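Small Menus and the Arithmetic of a Kitchen

A restaurant menu is a production schedule. Most diners read it as a list of choices, and most owners write it that way, which explains a good part of what goes wrong on a busy night. My view is that the typical neighborhood restaurant offers two to three times as many dishes as its kitchen can cook well, and that diners should stop treating a long menu as a sign of generosity.

Start with the number of ingredients. A menu of 90 dishes can be built from far fewer than 90 sets of ingredients, and any competent cook will share sauces, garnishes and starches across the list. Even so, there is a floor. Each dish has at least one component used nowhere else or almost nowhere else. That component has to be ordered, stored, prepped and thrown out on its own cycle. If it sells twice a week, the second customer gets an older version than the first.

Last year I ate my way through a good share of the menu at Prikum, a place I like and will continue to visit. The kitchen listed 48 main courses. The grilled trout and the dumplings were very good every time. The duck was good once and dry twice. The mushroom cutlet had the texture of something that had been frozen in a stack. When I asked the owner, Gwendolyn Kowalczyk, how many of the mains accounted for most of her sales, she answered "eleven" without looking anything up.

She keeps the other 37 for a reason I have heard from many owners. A table of six will contain one person who wants the odd dish, and if that dish is gone the whole table may go elsewhere. I don't dismiss this. It is the strongest argument for a long menu, and in a town with few restaurants it may be correct. In a city with a dozen kitchens on the same street it is weaker, and I have yet to see an owner test it by removing ten dishes for a month and comparing the receipts.

Sowa did something close to that test, although by accident. A walk-in cooler failed in February, and the restaurant ran on a single printed page until the replacement arrived. The page had nine mains. The cook at the time, Oliwia Kalinowski, told me that ticket times dropped by the second Tuesday and that plates came back emptier. The owners kept the page for a while and then went back to the folder, on the grounds that regulars had asked for it. Regulars ask for many things. The same regulars had also been waiting less for their food, and people seldom remark on that.

The second constraint is space. A line cook has a fixed length of counter and a fixed number of burners. Each added dish takes a container at the station, and each container pushes another one farther away. Reaching for a tray under the counter takes a few seconds. Over a service of about 400 plates, those seconds become an hour or more of labor that produces nothing a diner can taste. Cleaning follows the same pattern. More components mean more pans, more inserts and more time at the sink, usually for the person paid the least. 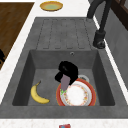
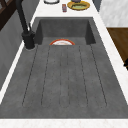

The third constraint is memory, and it is the one I find most neglected. A cook who makes a dish 30 times a week corrects it without effort. The salt settles, the timing settles, and the plate looks the same on Saturday as it did at Thursday lunch. A cook who makes it twice a month is reading a card taped to a shelf. The result can be edible and even pleasant, but it is a first attempt, and it is sold at the same price as the thirtieth.

There are exceptions. Kitchens built around a wok, a griddle or a sandwich board can run long lists honestly, as the dishes are combinations of a small prepared set and the cooking step hardly changes. A list of 60 noodle dishes may hold eight real decisions. Diners who complain about such menus are counting lines on paper and should be looking at methods. A menu with grilled, braised, fried, baked and raw sections, each with a dozen entries, is a different matter.

For the diner, my advice is to ask the server what the kitchen sold most of yesterday. This gets a more useful answer than asking what is good, and servers generally know. For the owner, I would suggest pulling the sales report and drawing a line under anything ordered less than once a day. Some of those dishes will deserve to stay. The braised rabbit at Sowa sells poorly and I would be sorry to lose it.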